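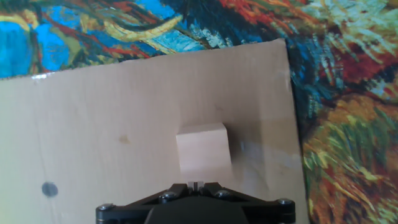 Science > Physics > Interviews

By Nadja Pichler
19 July 2026

Gravity is weak, and measuring it between small objects is slow work. At the Dremholm laboratory, Thaler hangs a beam from a thin fibre and records its twist for 300 hours per run. "The force is tiny beside any draught," he says. For visitors he begins with scale – a pale wooden cube resting on a sheet of cardboard pulls on everything near it, but far too faintly to feel.

The present series has 60 runs, of which seven were rejected for drift. "We lost nearly all of January to ground noise," Thaler says. The fibre is now clamped at both ends of its housing, and the next series will use a heavier source mass.

Related
Orndale clock comparison resumes
Why Bronasby moved its pendulum
Reading a torsion balance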